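Siobhán Ní Mhurchú
Spent the morning on the place controller in Gondow, our planning stack. Short thread, mostly for anyone else fighting the release step.

The old version planned to a fixed release height and opened the gripper on arrival. Fine on a flat counter. On a saucer with a raised rim it let go early whenever the height estimate was off.

New version splits the descent in two. A planned free-space move to a pose over the target, then a slow guarded descent that ends on contact force instead of position.

The planner now treats the held cup as part of the arm. We had left it out of the collision model for two releases. Tarık Bayram found that one by reading the logs, so thank him.

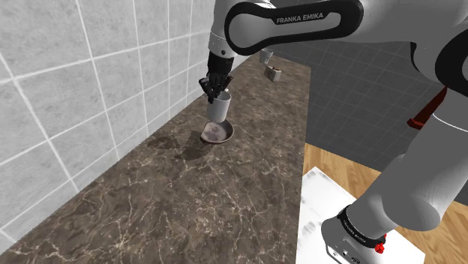
Franka arm in sim, cup held upright just above the saucer.

Ran 594 placements overnight. The remaining failures fall into 3 groups and the largest is lateral offset: the cup comes down on the rim and the force check reads it as a good contact.

Next job is a tilt check before release. Branch is up, config under "guarded_place". Default descent speed is set low, change it at your own risk.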